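October 15, 2026
Posted by Elis Wynne to the Plirkell Residents' Association general list

Subject: Re: Laundry room hours and the November changeover

Dear members,

The Association has received several enquiries regarding the shared laundry at Plirkell, the most detailed of them from Mr Prosser. His message is quoted in part so that the reply may be read against it.

> On behalf of the households on the Moya Street side, I ask the Association to
> clarify three matters. First, whether the laundry will close entirely during
> the changeover. Secondly, whether the $7 charge per wash is to be retained.
> Thirdly, whether the clotheslines in the rear courtyard may be used by
> residents who have not booked a machine. At present the notice on the door
> says one thing and the handbook another.
> Ynyr Prosser

On the first matter, the laundry will remain open. The contractor, Evmont, will replace the washing machines in two stages during November, and half of the machines will be in service at any time. Bookings already entered in the book will be honoured, although residents may be directed to a different machine from the one they reserved. The dryers are not affected.

On the second, the charge will stay at $7 until the end of the financial year. A proposal to introduce a card system was considered at the last general meeting and deferred. Residents who hold unused tokens may continue to use them, or may return them to the office for a refund by cheque.

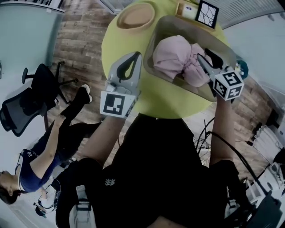
On the third, the handbook is correct and the notice has been removed. The lines are available to all 117 households without a booking. Washing should be taken in by dusk, and pegs left on the line will be placed in the tub beside the door.

Members are also reminded that delicate and hand-washed items should not be left to soak in the laundry troughs. Items left in a trough will be moved to the shelf after 15 minutes. Unclaimed articles are kept at the office for one month and are then donated to the Plustthorpe op shop.

The Association has set aside $500 for new shelving and a second folding bench. Suggestions as to their placement are invited, and should be sent to the office in writing and not to this list, where they are liable to be overlooked. Mr Prosser's further remarks concerning the courtyard gate have been referred to the grounds contractor and will be answered separately.

Yours faithfully,
Elis Wynne
Secretary, Plirkell Residents' Association

Contact the list administrator | © Plirkell Residents' Association | Back to top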